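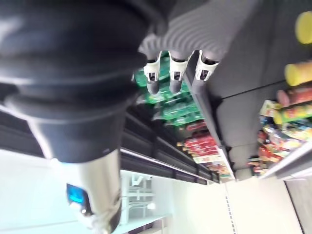 Diving board base on an older pool – reuse the bolts or start over?

Posted by cilt_pooldad, 26 June 2020

We bought a house in Cilldale in February with an in-ground pool. The six foot board is cracked near the back and I want to put a Plitard board on the existing stand. The four bolts in the deck look rusty at the top. Is it OK to keep them? The shop in Ciltberg quoted me $578 for a new stand plus labor.

deckguy229
Don't reuse rusty bolts. Had the same thing at our old place. New stand, done.

Vi
Check the hole spacing before you buy anything. Boards and stands are sold as matched sets, and a board from one maker on another maker's stand may void the warranty – ask Plitard for the list of stands they approve. Also measure the depth under the tip of the board and out toward the slope. Many older pools don't meet the current numbers for any board, and your insurance company may want to know about it. If the bolts have lost metal below the nut, they need to be cored out and reset in new concrete. I paid $200 for that part alone.

cilt_pooldad
Thanks. Will measure the depth first.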